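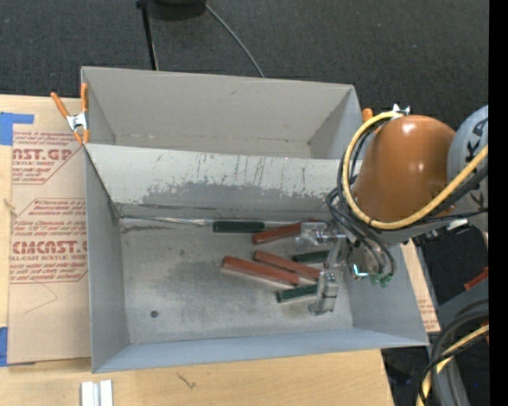

3 min read

So I finally did the thing I'd been putting off since February, and cleaned out the medicine cupboard. Every last sticky bottle of it.

What got me moving was a flyer from the pharmacy in Dendlow, tucked in with my blood pressure tablets, saying they take back old medicines any time they're open. No charge, no forms, and it doesn't matter where you bought them. I must have walked past that return bin beside the counter a hundred times and thought it was for umbrellas.

I put the kettle on, tipped the lot out on the bed and started reading labels. Oh dear. Thirteen things were past their date, and that's before I got to the bathroom drawer. There was cough syrup from the old house. There were eye drops I'd opened for one itchy weekend (you're meant to chuck most of those a month after opening, it says so right on the box, and I had never once read the box). And at the very back, in a paper bag folded over twice, were the strong painkillers from when I had my knee done at Stanon. I took 2 of them, hated how foggy they made me, and kept the other 28 out of a packet of 30 "just in case".

Just in case of what, I couldn't tell you. I've got teenagers in and out of this house all week, mine and other people's, and my neighbour's little one comes over after kinder and is into everything. Those tablets had been sitting at the height of my elbow the whole time. I felt a bit sick about it, to be truthful.

I rang the pharmacy to check they'd take the strong ones too, and the woman who answered was lovely. She said to leave them in their packaging so they know what they're dealing with, and to black out my name if I was fussed about it. She told me not to flush them or put them down the sink, which my mum did with everything, bless her. Needles and sharps go in a proper sharps container and that's a separate drop-off, so ask first if that's you.

Then I drove over on the 883 road, because the Prurkau turnoff is still a mess, and handed over one very full shopping bag. It took less time than finding a park. I'd been bracing for a lecture and all I got was a thank you and a question about my knee.

New rules at our place: anything strong lives in a lockable tin on top of the wardrobe, and leftovers go back when the course is finished. Everyday stuff like the antihistamines can stay in the kitchen, up high, with the date written on the front in marker so I can see it without my glasses. I'm also going to stop buying another box of paracetamol every time I get a headache in town. We had enough for a football team.

Next job is the first aid kit in the car, where I'm fairly sure the bandages have gone to glue. If you've got one of those fold-out kits you love, tell me which, I'm after something that fits under a seat.

Filed under: Home & Health, Getting Organised

We use cookies to remember your preferences and see which posts get read. Accept | Manage settings

3 comments

gumbootgran
Went and looked in mine after reading this. Nasal spray older than my grandson! Bag is by the front door ready to go.

Phillips
Good on you. Worth adding that pet medicines can be different, our chemist sent us back to the vet with the dog's arthritis tablets. Might pay to ring first.

tealeaf_k
How's the knee now? I'm on the list for mine and a bit nervous about the painkiller side of things, they don't agree with me either. Going to have a chat with the doctor before I go in.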